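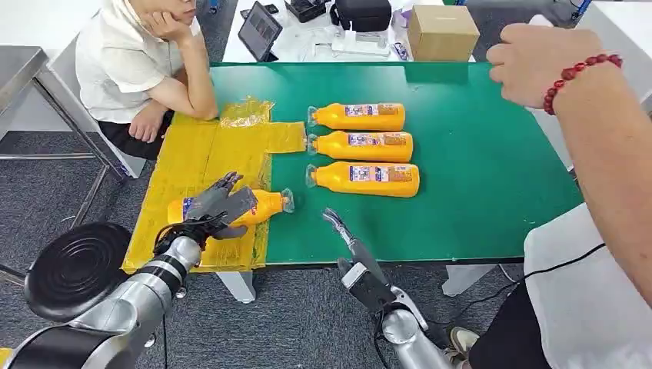 *Lorna Pollock, packing bench notebook, 18th August*

Okay, bottles again! The orange ones are on the green table and I've kept the yellow mat at the left end for the wrapping side of things. Three of them are lying on the green in a row, caps toward the mat, and the fourth is over on the mat itself with its cap facing back the other way. I do want to settle the cap business before we write this up for anyone, so caps left on the green from now on, please, and I don't much mind what happens on the mat.

The mat covering needs a think. I folded the plastic over and taped it down at the edges, and it's fine for wiping, but it's crinkly and shiny and a bottle lying on its side never sits quite flat on it. Betik sells a smoother sheet (225 for the big roll, ouch). I've asked Grusari if they'd send a short length to try first. If they won't, I'm inclined to pull the tape up, stretch the stuff we've got properly and do it again with two people holding the corners. I did the last one on my own in January and it shows.

Also the yellowish bag bunched up at the top of the mat. I keep leaving bags there and then reaching over them. There's a hook under the far side of the table, Dilora put it in ages ago, so bags go on the hook!

Labels: I like these. White, purple and orange, a plain rectangle around the middle of the bottle, so there's orange showing above and below it and you can spot one from across the room. What I'd like to know is how the printing stands up to being handled all afternoon. Plan is to take 20 bottles from the next carton, lay them down and pick them up a good few times each, then look for scuffs under the desk lamp. I'll put the results on the next page, and if anybody else fancies a turn, use a pencil dot on the cap to mark the ones you've done (a pencil dot, not pen, I spent ages getting pen off last time).

Carton sizes, before I forget: the Đoàn carton is 54 cm long inside and the old one was 80, which was silly, they slid about in there like anything. The shorter one wants a divider down the middle. I've cut one from scrap card and it's leaning against the shelf with my initials on it, please don't recycle it.

To do:

- hear back about the sheet
- bags onto the hook
- scuff check
- trim the divider, it's catching on the flaps

Tape is nearly out too. I'll get the wider kind.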